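Small Rooms, Long Stays

Mirjam Declercq has lived in the same furnished room in Bostham for two years and four months. When she signed for it she expected to be gone by the summer. The contract ran for three months, the bed was already made up, and the kitchen on the landing had a shelf with her room number on it.

"I didn't unpack the second suitcase until the first Christmas," she says. "Then I needed a jumper."

Her case is a common one. The furnished let used to be a stopgap, something for students, travelling fitters and people between marriages. In towns like Bostham it has turned into ordinary housing. Rents on empty flats have gone up, deposits have gone up with them, and a person who has to find a cooker, a fridge, a bed and curtains on top of the first month's money will often take the room that has all of them in it.

Wanda Brannigan has let rooms in the town since she inherited her aunt's house on Dierckx Street. She started with two and now has eight, spread over three addresses. When she began, she says, tenants stayed for a term or a season. Most of them now stay past the first year, and she has had to change what she buys.

"I used to get the cheapest mattress in the shop. It would see out three or four people and then it went to the tip. If the same person is on it for two years they'll tell you about it."

She spends 300 pounds on a mattress these days and keeps the receipts in a box file. Sheets and duvet covers she buys in dark colours, a habit her aunt had with towels. Curtains are lined. She no longer supplies cutlery, which went missing whatever she did.

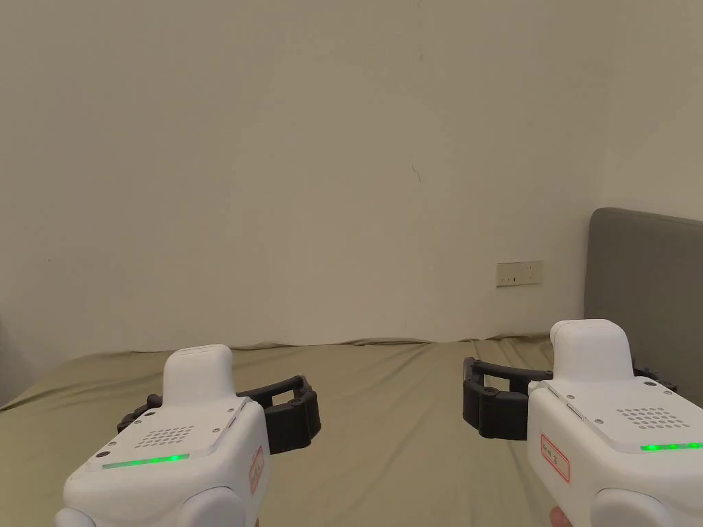 The walls are another matter. Almost every furnished room in the town is painted some kind of off-white, and almost every agreement says the tenant may not change it. Geert Coppens, a decorator who does a lot of work for landlords, gets through more of it than all his other colours put together. He buys it in the largest tubs the merchant will sell him and can do a single room in a day if the furniture is out of the way. It seldom is.

"They ring up and say it's empty, and you get there and there's a wardrobe you couldn't shift with a horse," he says.

Coppens thinks the rule about paint is a mistake. A tenant who has chosen the colour looks after it, in his view, and one who hasn't will put a bicycle against it. He has tried to persuade several landlords of this. One agreed to a pale blue.

What tenants may hang up is a constant source of letters. Griet Hoekstra runs the advice desk at the Rallel centre on two mornings a week, and she keeps a tally of what people bring in. Last year she saw 80 people about furnished rooms. Damp came first, then deposits, and picture hooks were third, ahead of heating. Landlords had charged as much as 65 pounds to fill a handful of nail holes. In most cases a letter from the desk brought the bill down, and in a few it went away altogether.

Her advice is dull, she says, but it works. Photograph everything on the day you move in, including the inside of the cupboards and the underside of the mattress. Get the inventory signed by both sides. Ask about hooks before you put one in, and ask by email. Keep the reply.

The inventory matters more the longer someone stays. After two years a carpet has worn, and whether that is damage or simply use depends on what it looked like at the start. Hoekstra has seen inventories that ran to 11 pages and one that said, in full, "bed, chair, usual things".

Nele Van Rooij, who is 72, has gone further than most in making a rented room her own. She moved into one of the Ulta houses behind the station after selling a place that had become too big for her. She asked for the landlord's armchair to be taken away and brought in hers. A month later she did the same with the table. By May the only thing left on the original list was the wardrobe, and she has her eye on that.

Her rent has not come down, although she is now sleeping, eating and sitting on her own furniture. She raised this with the agent and was told the room is let as furnished. She is still writing to him about it.

Declercq, for her part, has bought a lamp and a bookcase. The bookcase is fixed to the wall with two screws, with permission, in writing. The second suitcase is under the bed with her winter boots in it. Her contract comes up again in the autumn and she has already told Brannigan she would like another year — and a different shelf in the kitchen, lower down.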